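4. Setting up and loading the rack

This section covers the Nilari wire dish rack as supplied for home kitchens, share houses and staff tea rooms. Read section 3 first if the rack is still in its carton. Cleaning and rust spots are covered in section 5.

4.1 Choosing a spot

The rack needs a flat, level bench next to the sink or as close to it as the room allows. It can go on either side. Most right-handed people find it easier to wash on the left and rack on the right.

1. Clear the bench and wipe it down. Grit under the feet will scratch laminate and soft timber.
2. Set the rack on the bench with its long side parallel to the wall.
3. Leave a gap of at least 8 cm between the rack and the wall for air to get through.
4. Press down on each corner in turn. If the rack rocks, turn it end for end and try again. If it still rocks, adjust the feet as shown in 3.4.
5. Leave an area of clear bench beside the rack, at least as wide as your largest dinner plate. This is the sorting side. Everything passes through it before it goes on the wire.

Caution: Do not stand the rack on a cooktop, even when the cooktop is switched off. The rubber feet mark glass and will soften on a warm surface.

Note: On a bench less than 49 cm deep, the tray may overhang at the front. Use the short tray (sold separately) or turn the rack side-on.

4.2 Fitting the tray and feet

1. Check that all four feet are pushed fully home. There should be no bare wire showing between the foot and the frame.
2. Slide the tray under the rack from the front, lip first.
3. Point the spout toward the sink. The tray has a slight fall to the spout end. If the water sits at the other end, the tray is in backwards.
4. Pour in a cup of water as a test. It should clear within a minute or so, leaving only a few drops.

If you are using the rack over a tea towel instead of the tray, fold the towel double and change it daily. A damp towel left under the rack will mark an oiled bench.

4.3 Sorting before you load

Loading goes faster when the dishes are sorted first. Trying to rearrange a full rack is the usual cause of chipped rims.

1. Put the flat plates together on the sorting side, largest at the bottom. A small plate can rest on a larger one for the moment, but separate them before they go on the rack.
2. Keep divided dishes, baking dishes and anything else with ridges apart from the flat plates. They take up more room and are loaded first.
3. Put tubs and storage containers at the far edge of the sorting side, with their lids off.
4. Lay anything with a blade flat on the bench, where it can be seen. This includes kitchen scissors, peelers and garden tools brought in for a rinse.
5. Check each piece for food stuck in corners and along ridges. Send it back to the sink if needed.
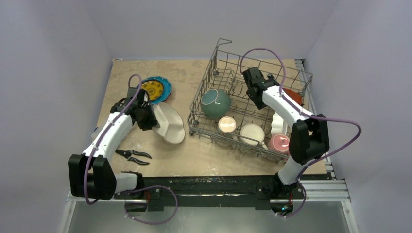 Figure 14. Sorting side at the left, rack at the right. Divided dish turned on its side; yellow plate still on the blue one.

Caution: Never put pruning shears or secateurs on the rack with the dishes. Sap and soil will transfer to the wire. Wash them separately after the dishes are finished, dry them by hand, close them and put them away. If your shears have a catch, engage it before you pick them up.

4.4 Loading

Load from the back of the rack to the front, and from the heaviest piece to the lightest.

1. Divided dishes. Pick the dish up by the rim and turn it on its side over the sorting area, so that any water held in the compartments runs out on the bench. Tip it once each way. Then stand it in the wide slots at the back of the rack with its inner side facing the front. If it leans, move it along to the end, where the frame will hold it.

2. Large plates. Stand them on edge, one to a slot. Plates with a scalloped rim can catch on the wire. Turn the plate slightly until the wire sits in a dip between two scallops, then let go.

3. Small plates. Place these in front of the large ones, one to a slot. Do not lean a small plate against a large plate. The faces stay wet where they touch.

4. Bowls. Place upside down on the flat section, tilted so that one side of the rim is raised. Bowls that sit dead flat trap steam.

5. Containers. Place upside down at the front or hang over the corner posts. Soft plastic tubs are light and tend to be knocked off, so load them last.

6. Cutlery. Use the clip-on caddy, handles up for forks and knives. Spoons can go either way.

Note: Thick plates may need every second slot. If you have to push a plate to seat it, the slot is too narrow. Forcing it will spread the wires over time and the thinner plates will no longer stand up.

4.5 Weight and balance

The rack is rated to 8 kg of dishes when it is standing on all four feet. Cast iron pans and stone mortars should be dried by hand.

Spread the load across the full length. With only a few things to dry, put them in the middle. When unloading, take from both ends by turns so the rack does not tip toward the heavy end.

Caution: Do not lift or slide the rack while it is loaded. Unload it first, then move the rack and tray together.

4.6 Drying and unloading

Drying time depends on the room. In a warm kitchen with a window open, flat plates are usually ready to put away by the next meal. Plastic takes longer than china and may need a wipe.

1. Check the underside of each dish. Water collects in the foot ring of plates and in the underside channels of divided dishes.
2. Unload from front to back, the reverse of loading.
3. Stack divided dishes only with others of the same pattern. Mismatched ridges rest on each other and wear through the glaze.
4. Empty the tray into the sink and wipe it.
5. Leave the rack clear overnight if you can.

4.7 Common problems

Plates fall forward. The rack is back to front. The higher rail goes to the wall.

Water on the bench. Check that the spout reaches past the edge of the sink, and that nothing on the rack hangs out beyond the tray.

Grey marks on white dishes. The coating has worn through and bare metal is touching the glaze. The marks come off with baking soda and a damp cloth. Stop using the affected slots and order a touch-up kit.

Rack smells musty. The tray has been left with water in it. Wash both parts in hot water and dish soap and let them dry apart.

Spare feet, trays and caddies can be ordered through Dekker using the form at the back of this guide. Give the rack size and the colour of the coating.

Section 4 revised Oct 15, 2020. Text: Els Van Wijk. Checked: Thabiso Adams.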